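Stelia
@stelia_backroom
August 9, 2023

Thread on the back room table, continued from the one on the gas stove. Someone asked how the table gets cleared when it's the only flat surface in there. Method below. Most of it is order of operations.

Layout first, for new readers. Table in front with the plaid cloth on it. Metal shelving along the back. Wooden open cabinet to the left of the shelving, stove on top of the cabinet, steamer on top of the stove. The basin lives on the floor beside the table.

The back wall is 2,735 mm end to end. Cabinet plus shelving uses nearly all of it. I've measured three times hoping for a different number.

So there's no room for a second table, and a folding one was ruled out in the spring. It was in the way folded and in the way unfolded.

What lands on the table in a normal day: drink cartons, snack packets, cup lids, whatever cloth was last used, mail, one or more items from the shelving that were taken down to reach something behind them.

The items from the shelving are the real problem. Packets get eaten. A jar that comes down off a shelf stays down for a week.

Order, then. First pass is shelf items only. Touch nothing else. If it has a place on the rack, it goes back on the rack before you look at any food.

Second pass is sealed food and drink. Cartons upright, packets flat. These go together to one end of the table and get sorted there.

Third pass is loose plastic. Lids, cups, bags. Lids are matched to a cup or thrown out. I gave an unmatched lid two months once and no cup ever came for it.

Fourth is textiles. Fold whatever cloth is lying around and put it to one side. Don't wipe with it yet. There will be something under it. There is always something under it.

Crumbs last, onto the floor side, never toward the cabinet. I got this wrong for years and kept sweeping crumbs into the gap by the cabinet, where a broom doesn't fit.

Total time is around 8 minutes if the shelf items are under control. Most of that is the second pass.

On cartons, since half the replies to the last thread were about cartons.

Small gable-top cartons are a nuisance to store. The top is folded, so they don't stack. You can lay them on their sides, but then they roll a quarter turn when you pull one out and the rest shift with it. Upright, single layer, tight against each other is the only arrangement that has held up here.

Current stock is mostly 真果粒, the strawberry one. White and pale lavender carton, big red characters, picture of strawberries on the front. Easy to spot at a distance, which matters when the shelf light is behind you.

Face the fronts out. The panel with the small red print and the nutrition table can go wherever it likes. People here grab by color and put the wrong carton back when the front isn't showing.

Pick cartons up by the body, below the fold. Lifting by the fold creases it, and after that it won't sit square against its neighbor.

Someone suggested labels. I tried Stikeo removable labels on the shelf lip. They were fine for a month, then the corners started lifting and collected dust. I now write on masking tape. It looks worse and stays on.

Shelf depth on the rack is 400 mm. That's deep for cartons. Two categories end up sharing a shelf front to back and the back one gets forgotten. I put the slow stuff in front on purpose, so the fast stuff gets pulled from behind it. Annoying, but nothing has expired since.

Snack packets: I used to clip them on a line strung across the rack uprights. Good visibility, terrible to dust. They're in a tray now. Crinkly packaging takes up far more volume than its contents, so press a little, don't fold.

Green packets and yellow packets get separate trays. No food reason. One person in this house eats one color.

On the tablecloth. Pink plaid, stripes in green, yellow, orange, white and dark red. I've been asked why I don't use something plain. I did. On plain white every crumb is visible and I was clearing the table twice a day for no benefit.

The drawback of plaid is that small clear things vanish on it. Clear lids especially. Before lifting the cloth to shake it, run a flat hand across the whole surface. I've sent lids across the room by skipping that.

Let the cloth hang over the side by a hand's width or more. A cloth cut to the tabletop creeps toward whoever is sitting. Overhang weighs it down enough to stop that.

Don't use the overhang to hide things under the table. I'm aware of what's under mine. It's on the list.

The stove. It isn't part of the table routine and I keep it that way. If the steamer is on the stove it stays on the stove. Moving it to the table "for a second" cost me an afternoon in August when the table filled up around it and I cleared everything except the pot.

Same logic for the basin. Floor only. The moment it goes up on the table it becomes storage.

@kushwaha_pantry asked whether wire shelves or solid are better for this. Mine is metal with thin gray framing, and for boxed stuff I don't think it matters much. For anything with a small footprint I'd want a board on top. I cut mine from leftover cabinet backing, Balcombe hardware offcut bin, cheap.

Things I've stopped doing: sorting by expiry date on the table (do it on the shelf), using a tray as a holding area (it became permanent), clearing after dinner when I'm tired and everything looks like it belongs where it is.

Things I still do badly: the second pass. I get as far as the cartons, pick one up, read the panel, put it down somewhere new.
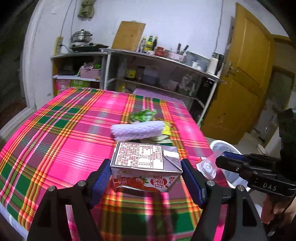 Next thread is the left side of the cabinet, lower shelves. I need to empty them first, so give it a couple of weeks.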